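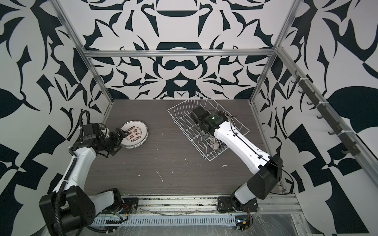

"Enjoy the Moment," says the lettering on the plate.

Small plates, big claims

22 Nov 2023

My sister-in-law sent me another one. It was a link to the Pornley plan, with the message "thought of you," and I have decided to take that kindly.

If you haven't run into Pornley yet, it is an eating program you pay for monthly. There are no banned foods and no weighing. What you get is a string of daily emails about "your eating environment," and by the second email you have been told to put your dinner plates in a high cupboard and eat everything off a smaller one. Do that, they say, and you will eat 20 percent less without noticing. They sell the plate, too, of course. It's made by an outfit called Nitier and it comes in a choice of calming colors.

I have heard the small plate thing for so many years that I had stopped asking whether it was true. I think most of us have. It gets passed along with drinking a glass of water before dinner and chewing every bite a set number of times. It sounds like science. There's usually a drawing with it, two black dots the same size, one inside a big circle and one inside a small circle, and your eye tells you the dots are different. Then there's a little jump, and suddenly we're talking about lasagna.

That jump is what bothers me. I believe the dots. I've looked at them plenty of times and they get me every time. But I have never in my life sat down to a dot. When I eat lasagna I know how much lasagna I cut, I know what else I had today, I know there's more in the pan, and I know whether my husband is eyeing the corner piece. All of that seems to me to have more to do with when I stop than the distance between the sauce and the rim.

So I went to a talk. Our library in Detton had Kalliopi Angelovski in to speak about food and habits back in March, and I'd been meaning to write it up ever since. I went in ready to be annoyed and she annoyed me much less than I'd hoped. She used to help run meal studies, the kind where people eat lunch behind a partition and somebody weighs what's left. She had a slide with the dots on it and she put a line through it.

Her point, if I took it down right, was that the size of the plate sometimes matters when somebody is serving themselves one time from a big dish, with no seconds, while thinking about something else. Take away any one of those and the effect gets smaller or goes missing. If people can go back for more, many of them go back. If somebody else dishes up, the plate has no say in it at all. She also said that the early studies were small, and that the ones that found nothing were a lot less fun to put in a magazine. I have no way to check the whole pile myself, and I'm not going to pretend I read it. But I did notice she wasn't selling a plate.

A man in the row ahead of me asked about the Oravec method. (If you're lucky enough not to know: eat until you are 80 percent full, then put down your fork.) She asked him how he knew when he was at 80. He said you just feel it. She asked whether he could tell it from 70, and he thought about it for a good long while and said no. I liked him for that. I can't tell either. My own gauge reads "could eat," "fine," and "why did I do that," and the last two are about four minutes apart.

Anyway, I tried it. I know one household proves nothing, and I'd be the first to say so if it were anyone else's household. But the emails kept saying "try it and see," so I thought I would try it and see. I did not buy the Nitier plate. I used our salad plates, the 7-inch ones we got as a wedding present and mostly use for toast, and I used them for dinner for 5 weeks.

The first week I did eat less. I also made a second trip to the counter for a slice of bread most nights, around nine o'clock, standing up, in the dark, which I am fairly sure counts. In the second week I figured out stacking. You can get a remarkable amount on a small plate if you build. Rice makes a good base. By the third week my husband was calling it the architecture, and peas were going off the side and under the stove, where I imagine they still are.

Pasta was a joke. Anything with a sauce was a joke. Salad, on a salad plate, as a main meal, is a punishment, and I ended up having it out of a mixing bowl, so there goes your theory.

What did I learn? I don't think I ate less. I can't be sure, because I refused to weigh anything, and I know that's a hole in my method you could drive a truck through. But the pants fit the same. What did change is that I was thinking about food much more than I normally do. I was thinking about it while serving and while carrying it to the table, and then again when I sat down and looked at my little tower. The plan says you won't notice. I noticed at every single meal.
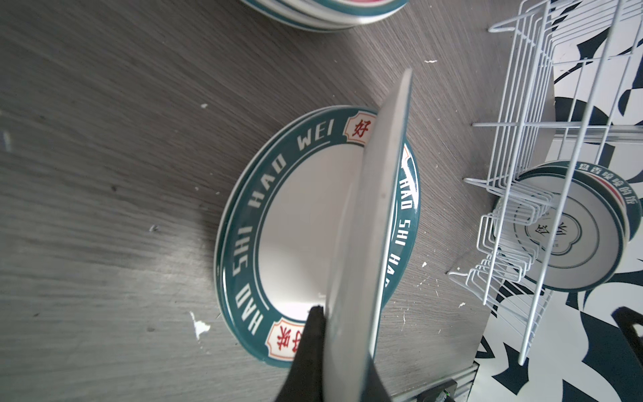

HAO WEI and HAO SHI in white capitals on a wide teal rim.

The rim people are the next ones along, by the way. When I complained about all this to a friend at work she told me the size was yesterday's news and it's the rim you have to watch. A wide colored rim is supposed to make the food in the middle look like more. Or a thin one does. I've now read it both ways, and one of the pages managed to say both without getting embarrassed. Then there's color. Your plate should contrast with your food so you can see how much you've taken, so that's a dark plate for rice and a white one for tomato sauce, and I suppose you keep the full set and decide once you know what's cooking. Blue is meant to put you off eating altogether. My grandmother had blue plates her entire life and I never saw anyone at her table put off anything.

I wouldn't mind so much if it were only silly. A small plate never hurt anyone, and if you like yours then please carry on. What I mind is the "without noticing." It's such a tempting thing to be offered, and it always seems to come with a subscription. And when it doesn't work, you're the one who feels dumb. They told you it was effortless! So what does it say about you that you put in effort and the pants fit the same? A friend of mine did Pornley all last winter, bread in the freezer, cookies on the top shelf, the whole thing, and when she quit she told me she just didn't have the discipline for it. Discipline, for a plan whose main pitch is that you won't need any.

I asked Kalliopi Angelovski afterward, when people were putting on their coats, what she does at home. I was hoping for a secret. She said she eats off whatever is clean. She also said that the thing she would look at, if somebody really wanted to eat less at dinner, is whether they had eaten any lunch. I had not, that day, and I had been thinking about the cookies at the back of the room since she put up the dots.

I cancelled the free trial, which took three emails and a survey. On the survey they asked what size plates I was currently using and there was no box for mixing bowl.

The salad plates have gone back to toast. If anybody has done this and thinks it worked, I'd like to hear about it in the comments, particularly if you kept any kind of record, and particularly if you counted the bread.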